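From: Trinity Achterberg
To: handheld-manip list
Date: Friday, November 17, 2023
Subject: Re: Notes wanted from the Ostarex open day

Lyle Escobedo wrote:

> I could not get to the Ostarex open day and neither could anyone else
> from our group. If somebody on the list went, could you post notes?
> I am mainly after three things.
>
> First, what the hand-held unit is like to use. The announcement
> called it "the Flello" and gave no mass, no stroke and no finger
> stiffness.
>
> Second, how they go from hand-held recordings to the arm. I have seen
> the slide version of this and would like the version with the failures
> left in.
>
> Third, whether soft objects were shown at all, or only blocks and cups.
> Our own parallel gripper does well on anything rigid and poorly on
> anything with a pile or a stuffing, and I would like to know if that is
> us or everyone.
>
> Lyle

Lyle, I went, with Mortimer Kincaid from our shop. Notes follow in your order, with a few items at the end that you did not ask for. Mortimer has read this and corrected the mechanical parts.

Layout of the day. Two stations. One was for hand-held recording, run by Delphine Dunleavy. The other was a fixed arm running policies trained on the recordings, run by Esperanza Van Dusen. Visitors went through in groups of 7, with 16 minutes at each station. That was enough time to try the unit and too short to ask much while trying it. We went through the first station twice by joining the last group, which was small.

1. The hand-held unit

The Flello is a two-finger gripper carried in the hand and closed with a trigger. The camera looks down along the fingers. The structure is flat green plastic arms in a linkage, with brass grommets in the arms and dark rectangular pads at the fingertips. Delphine said the pads are the only part they expect to replace on a schedule. No mass figure was given. Mortimer's estimate is that it is lighter than the cordless screwdriver we use for panel work, and that most of the fatigue comes from the wrist angle. The trigger is linear for most of its travel and gets noticeably stiff in the last part. You can feel a rigid object through it quite well. With a stuffed object you feel very little until the filling has packed down, and by then you are squeezing harder than you meant to.

Stroke was not published either. Delphine would only say it was chosen to match the gripper on the arm, so that a recorded opening width can be used without scaling. I think this is the right decision and I wish we had made it. We currently rescale, and the error lands exactly where the fingers touch.

The recording procedure is simple. Hold the unit in front of the calibration board, press once, do the task, release, press again. Delphine discards a take if the tracking drops out for more than a moment, and does not try to repair it afterward. She was firm on this. They repaired takes for most of last year, and when they pulled the repaired ones out of the training set in June the results improved.

2. Soft objects

Yes, they were shown, and in my view this was the useful part of the visit. The soft set is a box of stuffed toys plus felt pieces and a few cloth items. Delphine spent most of our second pass on the panda. 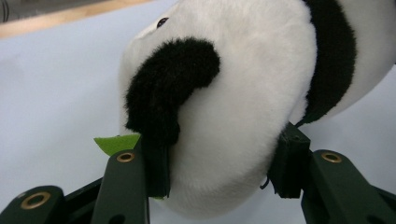

Panda between the fingertip pads of the hand-held unit, left pad on black fur, right pad on white.

The point she made with it was about where to put the pads. The beginner's grasp is across the widest part of the body. The toy bulges out between the fingers, the contact areas tip outward as the filling moves, and the grasp rolls when you lift. Her preference is to get at least one pad onto a limb or a seam, where there is less filling to move and the fabric is held on more than one side. We both tried it each way. Mortimer had two rolls out of three on the body grasp and none with a pad on a limb. That is a small sample and he would like it known that he was wearing gloves.

There is a second problem with plush, which is that the opening width tells you almost nothing. A cup has one width at contact. A stuffed toy has a range of widths that all count as contact, and operators differ in where they stop. Their answer is to record the trigger position as well as the width, and to train on both. Esperanza said that dropping the trigger channel made no difference on rigid objects and a clear difference on soft ones. She did not have the plot with her and I have asked for it.

Fur also sheds onto the pads. They wipe between sessions. I asked if lint changes the friction enough to matter and the answer was that they have not measured it.

So, to your question of whether it is you or everyone: I would say everyone, with the qualification that they have gone further than we have by being careful about grasp placement in the demonstrations. I did not see anything in the finger design that would explain the difference. The pads are flat and plain.

3. From recordings to the arm

The policy on display was trained on 1,369 demonstrations, pooled over rigid and soft objects. The task was to pick a named object off the table and put it in a bin. The arm itself was an Iwasaki unit, and the controller cabinet was behind a screen, so I can't tell you the model.

Failures, as you asked. I wrote these down as they happened.

The arm approached a folded cloth too high, closed on air, and went through the whole transfer to the bin with nothing in the fingers. There is no check for an empty grasp. Esperanza said one is planned and that she had left it out on purpose so visitors could see what the policy does unassisted.

It picked up a felt piece together with the toy next to it. The piece stayed pinned behind one finger until the release and then fell outside the bin. She counts that as a failure, which I was glad to hear, as the toy itself did go in.

It stalled once above a stuffed toy, making small corrections left and right without coming down. A restart cleared it. Her reading is that the demonstrations for that toy are split between two approaches and the policy was averaging them. They have since begun asking operators to agree on one approach for each object before a session starts. This costs variety, and there was some discussion at the station as to whether it is a good trade. I don't have a view yet.

Rigid objects went into the bin without trouble for as long as we were watching.

4. Other items

Timing. The lag between image and gripper width was a sore point for us last spring. They measure it once per unit, by opening and closing the fingers in front of a screen that shows a clock, and they store the offset with the unit's serial number. I asked if it drifts. Delphine has rechecked two units and found no drift worth correcting. We should do this.

Background. All of the table work we saw was on pale, plain surfaces. Esperanza said openly that performance falls on patterned ones and that they have not collected enough there to say by how much.

Software. The recorder writes to a format they call Rollix. It is documented, in the sense that there is a text file. I have a copy and can forward it off list. It keeps the raw trigger values, so if you only want to look at soft-object grasps you can sort on the gap between trigger and width and find them quickly.

Availability. The Flello is not for sale. They lend units to groups that agree to send recordings back. The loan terms are being rewritten and Delphine asked that people wait for the new text before applying. When it comes I will post it.

Two open questions that I would like the list's opinion on:

Does anyone record force at the fingertip on a hand-held unit, and did the added wiring survive regular use? Mortimer thinks a thin sensor behind the pad would do it. I think the cable will fail at the linkage.

For those pooling several operators, do you fix the approach direction per object as Ostarex now does, or label it and let the policy sort it out?

Lyle, if you still want the stiffness number, Mortimer pushed on a finger with a hand scale when he was given leave to, but he did not write down the deflection and neither did I. He intends to ask for a drawing.

Trinity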